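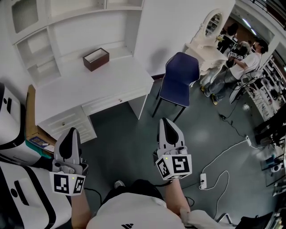 Chapter 4
Choosing a Hand-Held Gripper Kit

A company that wants to teach a robot arm a new job has two broad choices. It can drive the arm by remote control and record each movement, or it can give people grippers to hold and let them do the job themselves. The second choice has become a product. Several firms now sell or rent the grippers, the tracking software and the storage as one kit.

This chapter compares two such kits, the Kaltmont Pair and the Morow Field Set. Both come with a left and a right gripper. They differ in how they are priced. Kaltmont sells its kit outright for $3,000, with software updates for the first year. Morow rents its set for $676 a month and includes repairs.

Price is only part of the decision. A buyer also needs to know how many recordings are usable. In a trial at Folum, a furniture assembly firm, operators made 1,817 recordings over 17 working days. Some had to be thrown out – most often when a marker was hidden from the camera for too long.

Section 4.1 covers the parts of a kit and what each one does. Section 4.2 deals with setup, including floor space and power. Section 4.3 returns to the Folum trial and works through the cost of one usable recording under each price plan.

Before you read on, review the terms "end effector" and "demonstration" from Chapter 3. Both are used throughout.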